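4. Building and using the hand-held gripper

4.1 Where the parts came from

The gripper was assembled in the shared workshop at Brernside, in a corner the other members had given up on because of the draught. Our first design, Brokau, had curved fingers that looked very fine on a screen and let go of nearly everything. The second, Skiveck, is the one reported in this paper. Its fingers are plain blocks with flat inner faces, and a good deal of humility went into drawing them.

We had planned to share one set of fasteners across the whole tool. The workshop's screw drawer had other ideas, and the final build uses 3 lengths where one would have done. Anyone repeating the work should buy screws first and draw holes second. The fingers are fixed through small round holes in the top face, so a finger can be swapped without taking the linkage apart — a kindness to ourselves that we discovered only after doing it the hard way all through October.

4.2 Tabletop sessions

All sessions were run by hand. The operator holds the tool, brings the open fingers towards an object, closes them, moves the object and lets go. A camera on the tool records the approach from the same position a wrist camera would have on an arm. We chose household objects over machined test pieces, partly to keep the task honest and partly because the machined test pieces were going to cost more than the gripper.

Filled glasses were the objects we argued over most. A clear glass gives a vision model very little to hold on to, while one full of fine grains has a colour and a texture of its own. It also has weight, and it punishes a jerky wrist in a way that takes a dustpan to put right. The starting position for a glass approach, with the fingers open and the glass standing ahead of them, is given in Figure 1.

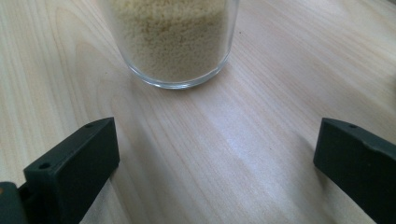
Figure 1. Start of an approach to a filled glass, seen from the tool.

Does a hand-held gripper teach an arm anything useful if no arm was there when the recording was made?

It can, provided the fingers and the camera sit in the same relation to each other on both machines, so that what the model sees before a grasp looks the same in either case. What it can't teach is reach. A person will happily lean across a table at an angle that would stop a small arm dead, and we had to throw out 15 of our 49 glass recordings for this reason. The operator's elbow, we found, is a very capable joint and should not be trusted.

4.3 Light, grain and other nuisances

Pale wood was a choice we made early and defended for too long. Dark fingers stand out well against it, and finding their edges was never much trouble. Glare was another matter. A smooth finish throws light back at the camera, and a bright patch on the table can drift across the view as the tool moves, which our first model took for an object with real ambitions. We tried matte paper over the wood, but the paper curled and the fingers caught its edge.

In the end we left the wood bare and recorded approaches with no target between the fingers, so the model could learn that shine and grain lines are not things to be picked up. Other items were allowed at the margins of the view. Tidying every surface before recording would have given us a model fit only for tidy surfaces, and none of us live with any. Figure 2 is of this kind.

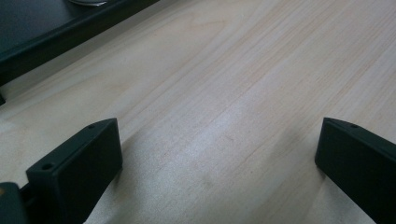 Figure 2. Open fingers over bare wood, with other items at the far left.

Havlíček, reading a draft in March 2023, objected that recordings with nothing to grasp mostly teach a model to do nothing, and that 31 of them was already too many for a set this small. We took the point far enough to stop adding more. We did not take any out. A gripper that now and then declines to act is slow and a bit embarrassing to demonstrate, but it is easier on the glassware than one that closes on every reflection it meets.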